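Mekier fabric shaver: four months on

I bought the Mekier in August, after the third jumper in a row came out of the wash looking like a sheep with a skin complaint. The box promises to "restore knitwear to its first day". I've heard that sort of thing before.

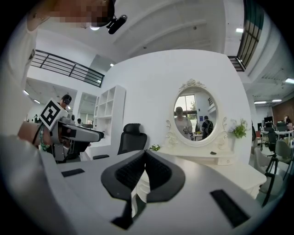
My old shaver was a cheap Fandero that ate two AA batteries a week and once bit a hole in a scarf, so the bar was low. The Mekier charges by USB and claims 120 minutes from a full charge. I got 96 out of mine when it was new. That's plenty for a cardigan or two, but I do wonder where they found the other 24.

On plain lambswool it does a decent job. Slow circles, hardly any pressure, and the bobbles come away. It's less sure of itself on anything with a pattern knitted in, and on mohair I'd leave it in the drawer. The maker says it is safe for "all fabrics". It pulled a thread on a loose-knit sleeve within a minute, on the lowest of the three height settings, and I was being careful.

About those settings: I can feel a difference between the lowest and the highest. The middle one might as well be a sticker.

The fluff box is too small. You'll empty it twice for one adult jumper, and the catch is stiff enough that I've sent grey fuzz across the carpet more than once. A spare blade comes in the box, which I was pleased about until I looked for more. They're sold only in pairs, and I waited a fortnight for mine.

Seo-ah Wang, who I sing with on Thursdays, swears by hers and has used it on an entire sofa. I tried it on one cushion – bouclé, admittedly – and stopped very quickly. Maybe she has a tougher sofa.

I'd also ignore the star rating on the shop page. There were 924 reviews when I ordered, and the handful I read were mostly written the day the parcel came. Any shaver works the day the parcel comes. Mine was noticeably duller by October and needed the new blade by November.

Would I buy it again? At half price, yes. At full price I'd try a sweater comb first, which costs very little and never needs charging.

Three stars, and one of those is for the cable being a decent length.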